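Muvari Opens Orders for Second-Generation Grustton Sedan

Muvari will begin taking orders for the new Grustton sedan on Monday at 9 a.m., the company confirmed in a statement to its dealers. The car replaces a model that has been on sale in largely unchanged form for eight years, and first deliveries are expected in September.

The second-generation Grustton is longer between the wheels than the outgoing car and weighs 134 pounds less. Muvari attributes the reduction to a redesigned front subframe and thinner side glass. Buyers will be able to choose from two engines, a gasoline four-cylinder and a hybrid version of the same unit. The fuel tank holds 14 gallons in both versions, and a six-speed manual transmission remains available on the gasoline model only.

"Our customers asked for a quieter cabin and a larger trunk, and those requests set the order of work," said Corinne Gallagher, director of product planning. "The exterior was settled after the seating positions had been approved."

Inside, physical knobs for temperature and fan speed have been kept. The central display is mounted higher on the dashboard than before, and the rear bench now folds in two sections on every trim level. Front seats were developed with the supplier Flusik, which also provides the headrests and the child-seat anchor covers.

Standard safety equipment includes automatic emergency braking, lane departure warning and a rear-view camera. Blind spot monitoring, previously reserved for the top trim, will be fitted to all cars – a change that dealers had requested, according to Mortimer Ostrowski, who manages the company's retail network. Prices will be published when the order books open.

Nearly 2635 cars are planned for the first production run. Dealers with an existing Grustton waiting list will receive their allocation first, and the remaining cars will be assigned by region. The Mahmoud dealership group, the largest in the network, has said it will hold test drives at all of its locations.
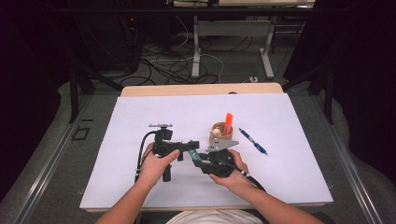

Hand-held gripper units above a large white sheet on a wooden tabletop.

Owners of the current Grustton will continue to receive parts and service support under existing terms. Warranty coverage on the new model is unchanged, although the paint warranty now also applies to the door sills and the underside of the hood.

A wagon version is under study. Thibault Huet, head of vehicle engineering, said that no decision had been made on its production. Questions about orders and trade-ins should be directed to a local dealer.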